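Moved the last of my savings out of the Zunstead account this month and spent far too long comparing the others, so a few notes in case anyone else is doing the same.

The bonus rate is the thing to watch. Zunstead gave me a decent rate for a year, then dropped it overnight to next to nothing. The letter came, I put it in the drawer, and I lost most of a winter's interest.

Ojeda pays slightly less on day one but there's no bonus to fall off. You get 2 withdrawals a year before they cut the rate. I've used one, for the boiler.

Pindus looked best on the comparison tables. Read the summary box though - the top rate only applies if you pay in every single month. Miss one and that month earns the basic rate.

I rang Pindus to check whether a standing order counts. It does, but it has to land before the last working day. 8 minutes on hold, which was better than I expected.

Transfer took 2 days from Zunstead to Ojeda. Closing the old account needed a signed form, by post, in September of all times, when I'd run out of stamps.

Final balance moved was £2303. Not a fortune, but it was sitting there doing nothing and now it isn't.

Some of it is going on a new worktop eventually. I keep going back to pale wood with a bit of figure in the grain.
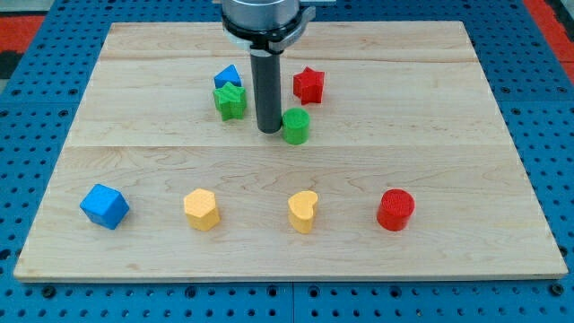
Pale board, soft brown grain, joins hardly show. 

Brolisau branch is closing in the spring by the way, so if you still pay cheques in there, the nearest counter will be the post office. They take Ojeda deposits but not Pindus ones.

Setting a reminder for next September to check the rates again. Will add to this if Ojeda change anything before then.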